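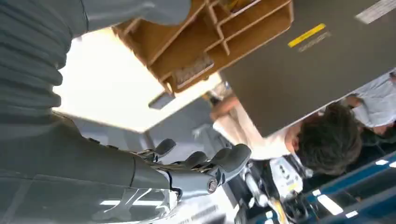
Photos: Jana Wiegand

Pigeonholes, paper and the big table: two pictures from the Milent workroom

I've been promising to put these up for ages, so hello and sorry! If you've never visited us at Milent, we're a small shared workroom where people come to get on with whatever they're getting on with, and my own particular corner of it is paper. Cards, envelopes, notes, instruction leaflets, the lot. I love the stuff and I can't throw it away, so over the winter I finally got serious about giving it all a place to live.

My weakness is anything divided into compartments. Big ones, little ones, slots, cubbies, I'm happy with all of them. There's something about open pigeonholes that makes me want to start sorting right away (drawers don't do that for me, I shut them and forget what's inside). Gerd Ackermann thinks I'd put the soup in pigeonholes if I could, and he may have a point, though his own pens have been in mine since December.

The first picture is the one for people who like a good grid as much as I do. I'm very fond of the lighter edges on the dividers, and of that bright yellow label strip on the dark gray panel over to the right. Yellow on gray is a combination I never get tired of.

The second one is from the big table, where most of the day happens. Somebody's at the laptop, glasses folded on the wood, the black charging cable wandering across the table the way cables do. And in the middle of it all a brown cardboard organizer, narrow slots down one side, bigger slanted dividers down the other, and cards tucked in at an angle so a bit of the gold printing shows. I could look at that all afternoon. 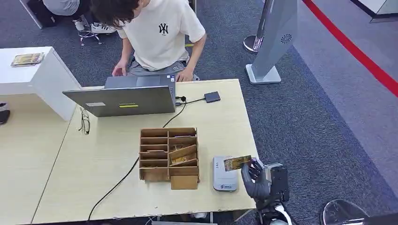
I did have rules for the table once. I wrote them out on a sheet of paper, Finn Steinbach read it very politely, and then he put his sandwich on it. So now there's only one: whatever you take out of a slot goes back into a slot. It doesn't have to be the same slot! I used to mind about that and I've stopped, and we're all getting along better.

The narrow slots are for flat things you want the same day. Letters, receipts, the form you still have to sign. The slanted ones are for cards, and if you're setting up something similar at home I'd really recommend the slant, because you can flip through with one finger and nothing slides down flat at the back. Mojtaba Hashemi keeps his Ornar postcards like this. He's up to 327 of them and can find any one you ask for in the time it takes me to find my glasses.

A few of you wrote to ask whether cardboard holds up. Mine does! My oldest one at home has 11 compartments and only one of them sags, and that's the one where I kept a stapler for a year. Paper in cardboard, heavy things somewhere else, and keep your coffee on the far side of the table.

Next on my list is the envelope pile, which I'm sorting by size with Noboru Minami as soon as we can both spare a morning. Jana says she'll bring the camera along for that too.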